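12 August 2022

Re: [handheld-data] Cloth results, and the question of the wrist view

Dear all,

Thank you for the replies to my first message. I answer the longest one in full, and I put the other small points after it.

> You report 89 per cent success for grasping on clothes, but the
> policy was trained only on demonstrations from the hand-held tool.
> I would like to know (a) how many demonstrations, (b) whether the
> test homes were also in the training set, and (c) why you did not
> crop the fingers out of the view. In our hands the policy then
> looks at the fingers and forgets the cloth.

(a) The full set has 2000 demonstrations. The number in my first message was for the Distov split only, and I should have written this more clearly. I am sorry for the confusion.

(b) No. The test homes were kept apart. We held out 9 homes, all of them in Dodberg, and no item of clothing from these homes was used in training. The bedspreads and sheets were also new to the policy, and I think this matters more than the clothes themselves. A printed garment on a patterned cover is still our most difficult case.

(c) We did try the crop, in February. The result went down from 89 to 80 per cent on the same test set. My explanation is that the policy needs to see the opening between the two finger pads together with the fold it will take. When the pads are hidden, it must guess the distance, and with soft cloth it often closes too high.
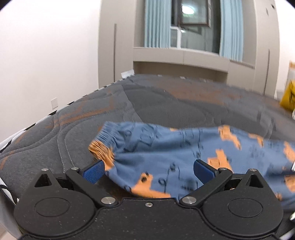
Chang

In this view the blue pads are open and the children's trousers (so I would call them) lie between and behind them, with one of the orange animals directly in the gap. The garment is also blue, so colour alone does not help very much to separate it from the pads. What helps, I believe, is that the pads keep nearly the same place in the image while the cloth changes its shape. We tested this idea by moving the pads a few pixels at random during training -- the success rate did not change in a way I would trust.

About the background: we do not mask it. Here one can see the wardrobe and the window with its curtains, and for the grasp itself they are of no use. But when we masked everything beyond the bed, the approach motion became slower and less straight. I have no good explanation for it. If somebody on the list has seen the same, I would be glad to compare.

Two smaller points. The Rivden labels mark only the moment of closing, not the lift, so please do not use them to measure slipping. And the cuff grasps are counted together with the waist grasps in the present table -- I will separate them in the next version.

With kind regards,
Chang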